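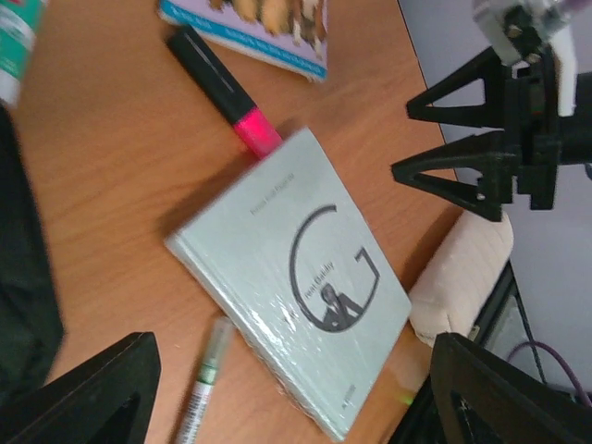 Minutes of the Riders' Meeting, Jekstead Enduro Club

Held in the upstairs room at Jekstead, July. Start of meeting 6 p.m.

Present: Kumaresan Naidu (chair), Rekha Chettiar (course), Zixuan Xu (timekeeping), Rasha Haddadin (minutes)
Apologies: Anitha Kartha, who sent her comments in writing

1. Minutes of the previous meeting

The minutes were read and accepted with one correction. In the part on fuel storage it was written that riders may refuel at the start area. The correct text is that riders may refuel only in the marked refueling zone. Rasha has changed it in the copy on the club page.

2. Course for the Draleck round

Rekha walked the full course at Draleck together with the landowner. The loop is 12 miles, with one special test in the forest and one on the grass field. The landowner is satisfied with the route, but he asks that we stay out of the lower meadow, where the ground did not recover from last year. Rekha proposed to move the track to the upper side of the fence and to come back to the old line after the stream crossing.

Zixuan asked if the new line makes the loop much longer. Rekha answered that the difference is small and that no change of the time schedule is needed. Kumaresan was worried about the climb after the stream, because the beginners in the club class had many problems there in wet weather. It was discussed for quite a long time. At the end it was agreed to prepare an easier line on the left for the club class and to keep the direct climb for the expert class only. The two lines must be separated by tape on both sides.

Decision: the upper line is accepted. Rekha will mark it and send the map to all present.

3. Entries and classes

There are 18 entries in the club class and seven in the veteran class. The expert class was not yet open for entry at the time of the meeting. Anitha wrote that two riders have asked to change class after they already paid. Her opinion is that a change should be free until the closing of entries and not possible afterwards. All present agreed with her.

The team from Pärn has asked if their riders can start one after the other so that they can share one mechanic. Kumaresan said that start order is decided by draw and that we should not make exceptions, even for guests who have a long way to travel. Rekha was of another opinion. She reminded the meeting that we received this same favor at their event. The question was put to the vote and the draw stays as it is. Rasha will write to the team and explain it in a friendly manner. 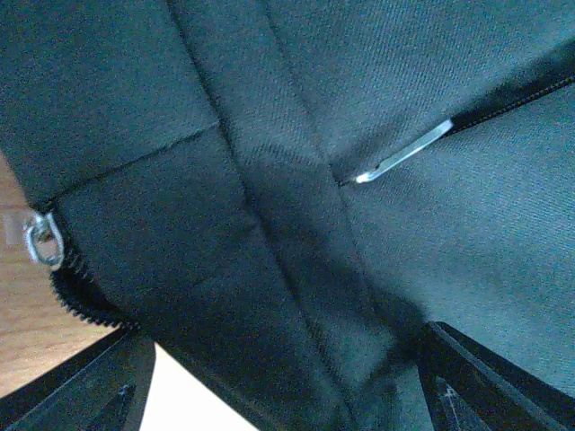
Gray fabric, close view

4. Timekeeping

Zixuan reported on the test of the new timing clocks from Wendia. The clocks worked without fault in the yard, but under the trees at Draleck the signal was lost several times. He does not consider it safe to use only the clocks in the forest test. He would like to have a second person with a handheld watch and paper sheets at the finish of each special test, like we did before.

Kumaresan asked what happens if the two times are different. Zixuan explained that the clock time is the official one, and the paper time is used only when the clock time is missing. It was asked that this sentence is added to the rules of the day, so that there is no argument in the evening. Zixuan will write the text and Anitha will check the wording.

5. Sound testing

The complaint from the houses next to the parking area was read aloud. The family is not against the event, but they ask for no engines before 7 a.m. The meeting found this a reasonable request. Sound testing will open later than last year, and engines must be off in the parking area at all other times. Bikes 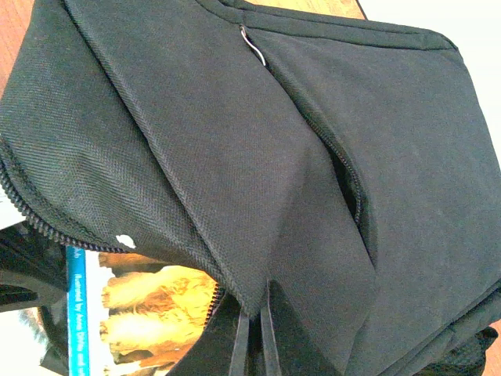
are to be pushed from the parking area to the sound test and from there to the start. Kumaresan will tell it again at the riders' briefing. A rider who does not respect it will get one warning, and after that a time penalty. The size of the penalty was left open, as Rekha wants first to compare with the rules of other clubs.

6. Any other business

Rekha asked who has the key to the gate at the far end of the forest road. It was not known. Kumaresan will ask the landowner for a second one.

Rasha mentioned that the old start numbers are in bad condition and some of them are missing. She will make a list of what must be printed new and bring the price to the next meeting.

The next meeting will be in the same room after the course is marked. Rasha will send the date by mail.

End of meeting 7:18 p.m.

Minutes written by Rasha Haddadin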